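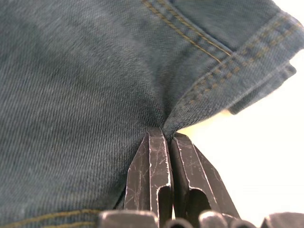
Denim by the hem, gripper closed on it. Double topstitch, the usual tan.

So people keep asking me how it's going with the robots at work and I keep saying fine, long story, and then not telling the long story. Kettle's on, half an hour before I have to get the kids. Long story, fast version.

For anyone new, I'm in textile sorting. Donated and returned clothes come in by the bale, we open them, sort them, and they go off to resale, rag or fibre. Fourteen years standing at a belt for me, next to mostly the same people. In April the company put in two cells from Riveck. Each one is an arm on a post with a white table in front of it. The arm gets hold of a garment, lifts it, spreads it out, and software called Saredis decides which stream it goes to. That's the pitch anyway. I've got a foot in both camps now because I was moved off the belt and onto the cells, so take this with whatever salt you like.

Denim first, because denim is what I get asked about. Everyone assumes jeans are easy. Heavy, stiff, hold their shape. T-shirts are easier, believe it or not. With denim the problem is the layers. You've got the front of the leg and the back of the leg and then a hem that's folded over on itself, and the fingers want to take one layer and not two. Take two and you lift a closed tube and learn nothing about it. Hem is a decent place to grab because there's a ridge to feel for, but it's thick there and it bunches. Waistband is worse. Don't get me started on elastic.

What a person does, and I never thought about this once in fourteen years, is rub. You pick up a pair of jeans and your thumb slides across your finger and you know straight off if you've got one layer or two. Takes no time. Béla Antal, who trained me way back and is still the fastest pair of hands in the building, had to explain this to the Riveck people and couldn't. He just kept doing it. They ended up filming his thumb.

The jobs part, since that's what you really want to know. There were eight of us on the denim and heavies line. Now there's four on the line and two on the cells (me and Yayra Essien). One retired, which she was going to do regardless, and one took the transfer to the Halász warehouse across town and hates the drive. No layoffs. That was the promise in writing, and so far it's been kept. But noone's been hired either. When someone goes, the spot goes with them, and I think everybody on the floor has worked that out for themselves without a meeting.

The work itself. My shoulders are better. I'll say that plainly because I was getting cortisone in the left one and now I'm not. Less dust too, as the cells have their own extraction. On the other hand it's lonelier. At the belt you talk all day – kids, hockey, whose casserole recipe is a lie. At the cells you watch a screen and a table, and the two of us are far enough apart that we have to shout. Yayra wears one earbud. I've started humming, apparently.

And you get tired in a different way. When the arm's doing well you've got nothing to do and you still can't look away. When it drops something you reset, straighten the garment, send it again. Our second week the counter for the shift said 2,937 pieces across both cells and the supervisor brought doughnuts. The belt crew pointed out, fairly I thought, that they'd never had a doughnut for a number. There was a bit of a chill over that. Still is, a little.

Pay went up by 50 cents an hour for the cell positions. I won't pretend that isn't nice, but I also won't pretend it matches what we're being asked to learn. I can now clear a fault, swap a worn fingertip, and fill out the Esto log, which is the form where you write what went wrong in a box about as big as a postage stamp. Nobody showed us how to write it. I put "jeans inside out again" for a month and it turned out the engineers loved that, they'd been sorting those as a seperate fabric.

That last bit is the part I like. They ask us stuff. Early on it was all slides and lanyards, and now one of them comes down with a coffee and says why does it keep missing on this one, and I say because that's a lined pair, feel it. And he feels it. Béla gets asked more than anybody and complains about it constantly, then stays late to answer.

Would I go back on the belt? Shoulder says no. Ask me again in winter when it's just me and Yayra and the extraction fan.

Right, school pickup. Will do a post on the knitwear trial when there's something to say, so far it's mostly holes.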